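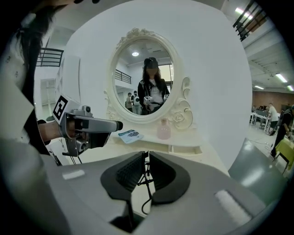
Adebayo Edet thinks I should have bought one good gripper and waited on the second. He wrote that under my July budget notes and I've been chewing on it since. Fair point, I'll get to it.

## Ilemetti hand-held grippers, a buyer's review

31/08/2022. Typing this between sessions so excuse the state of it.

**What we got.** 2 hand-held units, a sheet of marker tags, spare soft fingers, one hard case. Ordered direct. Quote came back in a day, delivery took 17 days, which for this kind of gear is quick.

**Fingers.** Best part. Soft, forgiving, good on small bottles and anything slippery. Thin paper stuff is harder. A booklet lying flat on a tabletop will fight you, you end up dragging it to the edge and pinching from there. Grenia's fingers are stiffer and do flat things better, but they mark up painted furniture and I wasn't going to explain that to anyone.

**Weight.** Fine for twenty minutes. After that the wrist knows. Budget for breaks, or for more people on the rota. We planned on 50 takes a day and got 44 on the best day so far. Put the lower number in your plan, not the brochure number.

**Trigger.** Stiff out of the box, loosened up. One sticks a little on the return. Emailed support, got a sensible answer and a new spring in the mail. No charge.

**Tags.** Print your own spares before you start!! Matte paper, flat backing. The supplied ones curl at the corners and tracking gets jumpy when they do. Also mirrors. If you work anywhere near a mirror, the tracker may pick up the reflected tag as well, and then somebody has to clean the data by hand. Dovgate's software has a mask tool for this, costs extra, I'd pay it again. Put it in the first order, adding it later meant a second round of approvals.

**Cables.** Too short. We bought extensions locally the same afternoon. Get floor covers too, cheap, and I forgot them completley.

**Things I left out of the budget and shouldn't have**

- Extra storage. The files are huge.
- Tables. We kept running out of surface for the computers
- Time for people to practice. Half a day each at least
- Shipping on returns (Dogbe covers this, Ilemetti doesn't)

**On buying a pair.** So, Adebayo's point. One unit plus a better tracking setup would of cost around the same as what we spent. With one you get cleaner data early and fewer headaches with charging, tags, all of it. But anything needing both hands is off the table, and when a unit is out for a repair your whole day is gone. Ours was out for most of a week. Glad of the spare. If your tasks are all pick up, put down, he's right, buy one. If there are drawers or lids on your list buy the pair.

Kamran Kermani asked about renting. Looked into it. Dogbe rents by the month and past the third month you've nearly paid for the thing. OK for a pilot, bad for a full year.

**Would I buy again?** Yes, the grippers. No to the hard case, the foam is cut wrong and the tags get bent in it. Four out of five.

Will add the repair invoices when they come thru.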